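The Long Way to Brellden

Last updated: 11/15/24

Every July, when the hay is already cut and the mornings are still cool, people walk from Brellport to the small chapel at Brellden. This year there were 300 of us. The path is not very hard, but it climbs slowly for two days, and the second day has almost no shade.

I am not from this country, and I did not grow up with walking pilgrimages. In my family we went to church on Sunday, we ate soup, and that was our religion for the week. So when Bevan Tuhiwai invited me to join his parish group, I said yes mostly from politeness. He has walked it many times and he carries very little: a blanket, bread, a rosary that was repaired with fishing line.

The first night we slept in the parish hall at Paltik. The women of the village cooked beans and rice for everybody, and after the meal an old man started the Litany of the Saints without a book. I knew perhaps half of the names. The answer, "pray for us," came from every corner of the hall, also from the children who were almost asleep.

I asked Bevan what he prays for when he walks. He thought for a long time. "The first day I ask for things," he told me. "The second day I am too tired to ask, so I only say thank you."

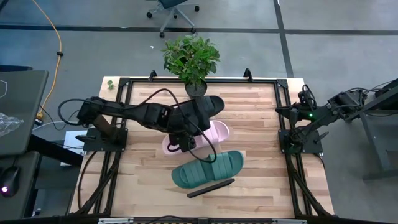

On the second morning we passed the farm at Benavides, where there is a spring and a stone cross. Some pilgrims leave there a paper with the name of a sick person. I wrote the name of my aunt — I had not planned it — and I put the paper under a stone with the others.

The chapel itself is plain inside, with white walls and one painted statue of Our Lady. Last year the parish collected 2875 dollars to repair the roof, and the new beams still smell of wood. We sang one hymn, the priest gave the blessing, and then people sat down on the grass and opened their lunch.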